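Why does red colour stay on the paper?

Hesdale Children's Pages - Paper and colour

Take a red crayon and rub it on a sheet of white paper. Now the paper has a red mark. Blow on the mark. It does not fly away. Where did the red come from, and what is holding it there?

Let us begin with the paper. Paper feels smooth under your finger, but your finger cannot feel very small things. Most paper is made of fibres. These are tiny threads that come from wood, and they lie over each other in all directions, like straw on the floor of a stable. Between the threads there are little hills and little holes. With a strong magnifying glass you can begin to see them.

Now the crayon. Most crayons are made of wax with a coloured powder mixed inside. The powder is called pigment. Wax is soft, so when you press and rub, the little hills of the paper scrape small pieces from it. These pieces stick to the threads and stay there.

A stamp works in another way. You do not rub with it. You put wet ink on the stamp, press it down and lift it up again. The ink goes a little way into the paper between the threads, and then it dries.

What makes a mark dark or pale?

If you press hard, more colour comes off and the mark is strong. If you press softly, the colour touches only the tops of the hills. The white holes stay white, and from far away your eye mixes the white and the red together. You see pink! So with only one red crayon you can make many pinks.

It also helps to go over the same place again. Some colours are a bit see-through, like a thin curtain. We say they are semi-transparent. One layer lets much of the white paper shine through. Two layers let less of it through, and where short strokes cross each other the red becomes deeper.
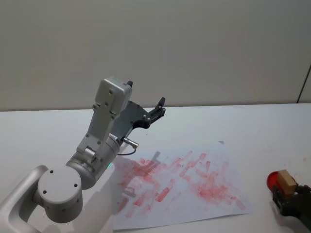 Red and pink markings on a sheet of white paper.

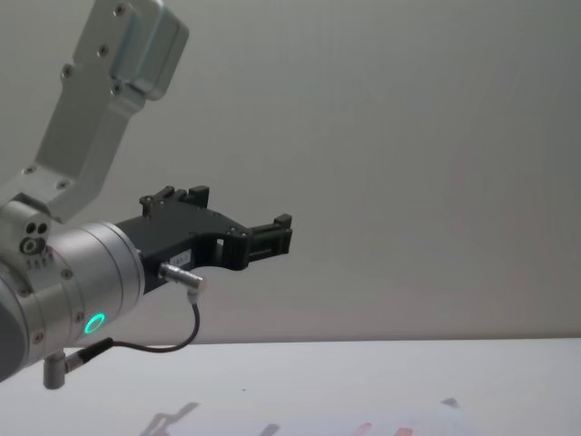
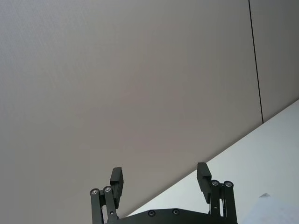 Try it yourself

You need white paper, one red crayon and one red stamp pad. You need also a piece of sponge, as big as a postage stamp or a little bigger. Put old newspaper on the table first, and ask a grown-up if the ink can be washed from clothes.

Draw a line down the middle of your paper. On the left side, make 10 short strokes with the crayon. Make the first one as softly as you can and press a little more each time. Look at how the white dots become fewer.

On the right side, work with the sponge. Press it on the stamp pad once, and then stamp on the paper again and again without taking new ink. The marks become paler and paler. The sponge has less ink to give each time.

When the ink is dry, stamp over some of the pale marks. Which places are darkest now?

You can do the same test on other papers - kitchen paper, a brown envelope, the shiny page of a magazine. The shiny page has often a coating over its threads, so wax can slide on it and ink may stay wet for a long time. Be careful with your sleeves.

Words to remember

Fibre: a very thin thread. Paper has a great many of them.
Pigment: a powder that gives colour.
Semi-transparent: lets some light go through, but not all of it.

Next in Paper and colour: why does wet paper tear so easily?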